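Himitz 152 Workroom Dehumidifier
Section 3: Set-up and First Use

Revision: Aug 7, 2020
Prepared by: Daichi Kudo, Wirnel Technical Publications

This section covers siting, levelling, drainage and the first run of the Himitz 152. Read Section 1 (Safety) before you begin. For units supplied with the Kinoshita wall bracket, complete the bracket leaflet first and return to step 3.2.1.

3.1 Before you start

Check that the carton contains the unit, the water tank (fitted), the drain hose with clip, the spare air filter, four levelling feet and the feet spanner. The feet and spanner are taped inside the lid of the carton.

CAUTION: Keep the unit upright at all times. If it has been carried or stored on its side, stand it upright for 12 hours before connecting it to the mains.

CAUTION: Do not use an extension lead. The wall socket must be earthed and within reach of the fitted cable.

3.2 Choosing a position

3.2.1 Place the unit on a firm, level floor. Carpet is acceptable if the feet do not sink far enough to block the lower grille.

3.2.2 Leave a gap of at least 100 mm behind the rear grille. The top outlet needs a clear space of more than 152 mm.

3.2.3 Keep the unit away from radiators, direct sun and open doorways. A draught across the humidity sensor gives a low reading and the compressor will stop early.

3.2.4 In rooms where wooden parts, card or veneer are kept, do not point the outlet at the shelves or at the work table. The air leaving the unit is much drier than the room. Thin material placed in it will dry on one face first and may cup.

Note: Offcuts and small pieces react sooner than full boards. Let new stock stand in the room with the unit running before cutting or gluing. 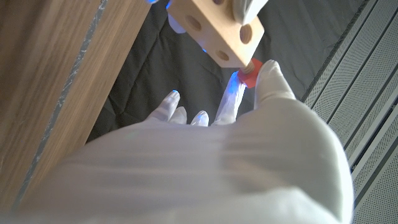
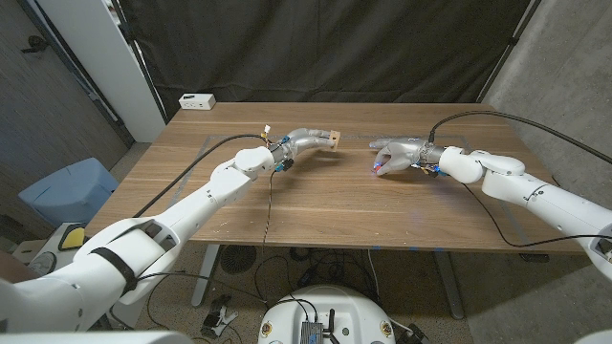 Small wooden block, held just above the table top.
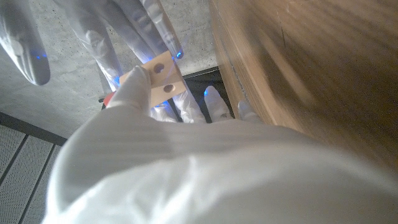
Reading time (full guide): 12 minutes

3.3 Fitting the levelling feet

3.3.1 Empty the tank, if it has been used, and put it back.

3.3.2 Tilt the unit backwards against a helper or a padded support. Do not exceed 15 degrees.

3.3.3 Screw each foot into its socket by hand until it stops, then back it off one full turn.

3.3.4 Lower the unit. Lay a spirit level on the top panel, front to back and then side to side. Adjust the feet with the spanner.

3.3.5 Tighten the lock nuts.

Note: A unit that leans forward will show the TANK lamp while the tank is still partly empty. Repeat 3.3.4 before contacting Wirnel.

3.4 Drainage

The unit can drain into the tank or through the hose. Choose one method.

Draining to the tank

3.4.1 Slide the tank in until the catch clicks. Check that the float moves freely.

3.4.2 When the tank is full the compressor stops and the TANK lamp lights. Empty the tank, replace it and wait three minutes. The unit restarts without any button being pressed.

Draining through the hose

3.4.3 Remove the rubber plug at the rear. Keep the plug. It is needed if you go back to using the tank.

3.4.4 Push the hose fully on to the spout and fit the clip behind the raised ring.

3.4.5 Run the hose downhill along its whole length to a floor drain or sink. It must not rise at any point. The end must stay above the water level in the drain.

3.4.6 Leave the tank in place. The unit will not run without it.

CAUTION: Do not use hose drainage in a room that may fall below freezing. Water standing in the hose can freeze and back up into the base tray.

3.5 First run

3.5.1 Close windows and outside doors.

3.5.2 Plug in and press POWER. The fan starts at once. The compressor follows after a delay of three minutes.

3.5.3 Press MODE until the AUTO lamp lights.

3.5.4 Use the arrow buttons to choose the target humidity. See table 3A on the inside back cover for suggested settings by room use. For a mixed workroom, start with the factory setting and leave it for a week.

3.5.5 Press FAN to select high speed for the first day. Return to low speed once the displayed figure has settled.

Note: The display shows humidity at the sensor. A separate hygrometer on the far side of the room will often read differently, particularly in June and the other warm months. Move the hygrometer to the bench or shelf you want to protect and set the target by that reading.

3.6 Linking to a Grerkari room controller (optional)

3.6.1 Switch off at the wall and unplug.

3.6.2 Open the small cover marked EXT at the rear. It is held by a single screw.

3.6.3 Connect the controller lead to the two terminals. Either wire may go to either terminal.

3.6.4 Refit the cover, plug in and hold MODE until the EXT lamp flashes twice.

While the EXT lamp is lit, the arrow buttons do nothing and the target is taken from the controller. To return to local control, hold MODE again until the lamp goes out.

CAUTION: The EXT terminals are for a volt-free contact only. Connecting a mains supply to them will damage the control board and is not covered by the guarantee.

3.7 If the unit does not start

No lamps: check the wall socket with another appliance, then the fuse in the plug.

TANK lamp on, tank empty: remove the tank, free the float and refit.

Fan runs, compressor does not: wait for the three-minute delay to pass. If there is no change, check that the target is set below the displayed humidity.

Ice on the coil: normal in a cool room. The unit will defrost itself. The fan keeps running while this takes place and the DEFROST lamp is lit.

For other faults go to Section 6. For filter cleaning intervals go to Section 4.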